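Posted in: Help Desk > Label Printing > Solved
August, 9:40 am – by Sena Kpodo

Ticket title: Labels drifting down the roll on the Dahlgren desktop printer

Hi all! I'm putting together bottle labels for our neighborhood tea tasting and I'm having a great time with it, apart from one thing. The first label on each roll prints beautifully. Then every one after it sits a little lower, and by label 20 the bottom line of text has landed on the next sticker.

What I've tried so far:
– turned the printer off and on
– cleaned the roller with a dry cloth
– swapped in a new roll (100 labels, same drift)
– reinstalled the Neltora driver

I'm designing in Clavenell, which I love, by the way. The template is the wraparound one for small drinks bottles. I've been looking at store-bought drinks for layout ideas, mostly where the small print goes next to the artwork.
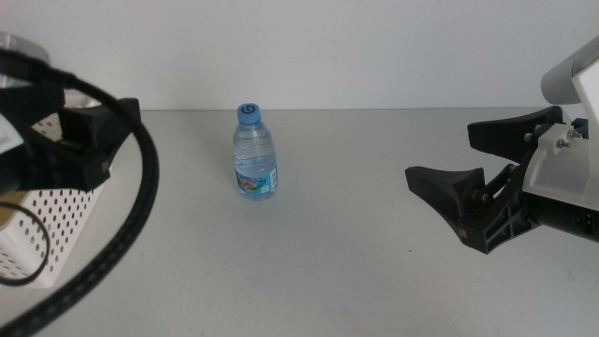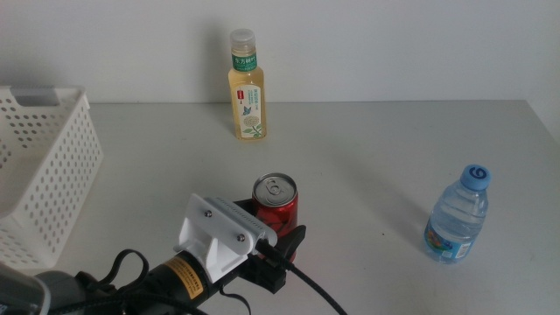

Reply from Julián Zabala, 10:15 am
Drift that adds up like that is nearly always the gap setting. Open the driver, go to Media, and check what it says under Gap. If it's on 0 the printer thinks your roll is one long strip.

Sena Kpodo, 10:32 am
It was on 0! Changed it to 2 mm and the drift is much smaller, but it's still there. So close!

Reply from Ye-seo Myung, 11:05 am
Now run a calibration. Hold the feed button until the light blinks, then let go. It'll spit out a few blanks. Also check that Clavenell is printing at 100 percent. "Fit to page" is on by default and shrinks everything a touch.

Sena Kpodo, 1:20 pm
Yes! Fit to page was on. I turned it off, calibrated, and ran a whole roll – the last label matches the first. They look fantastic. Thank you both so much, I'm off to do the green tea ones next.

Status: closed by Julián Zabala

Contact the Brasora help desk | © Brasora | Back to top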